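Collecting Hand-Held Gripper Examples for Folding Cloth
Project report, second half
Smaranda Munteanu
Supervisor: Morag Gourlay
31 July 2018

1. What was planned

The first half of the project ended in March with a policy that could pick up a cloth but could not fold it. Morag and I agreed that the model was not the main problem. We had too few examples, and most of them came from one lab table with one light above it. The second half was therefore spent on collecting data in homes, on beds and sofas, with the hand-held gripper we call Galla.

2. Collection

Galla has two parallel fingers with blue rubber pads and a wide-angle camera looking out over them. The person collecting squeezes the fingers shut by hand, so no arm has to be carried into the home. Each example is one fold, from the first approach to the moment the cloth is let go. I asked people to leave their rooms as they were and to use their own towels and bedding. 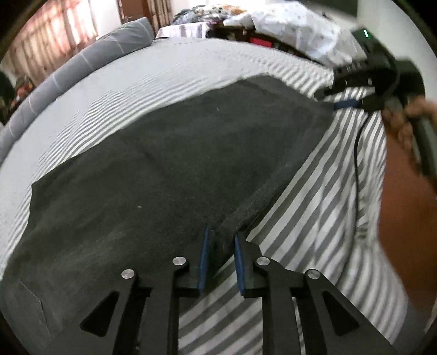 Grasping at an existing fold was harder than grasping a single edge. If the fingers close on only the top layer, the lower layer stays behind and the fold opens again. I kept these attempts but gave them their own label, "partial". Morag wanted them removed at first. We settled on leaving them out of training and using them later to test whether the system can tell a good grasp from a bad one.

Thick towels also hide the fingertips once they are pushed into the cloth. For those I asked people to pause for a moment before lifting - this made the start of the lift much easier to find when labeling.

3. Labeling and cleaning

The recordings were cut and labeled in Stellska, a small tool I wrote for the first half. In total 1354 examples were recorded. I threw out some 100 of them, mostly for lost tracking, and a few where the clip started too late. Tracking was worst on plain white sheets. It did better when there was a pattern or a pile of other things in view.

4. First results

I trained the same network as before (Nedelcu, our baseline) on the new set and ran 40 trials on the robot with towels it had not been trained on. It finished the first fold in most of them. The second fold is still poor, and in 4 trials the gripper closed on the bedding under the towel and lifted both.

5. Remaining work

The labels need a second pass by someone other than me. I would also like more examples with dark cloth on dark bedding, where the edge is hard to find even by eye. The cleaned set and the Stellska settings are on the group drive in the folder Haketti, with a short note on how the partial grasps are marked.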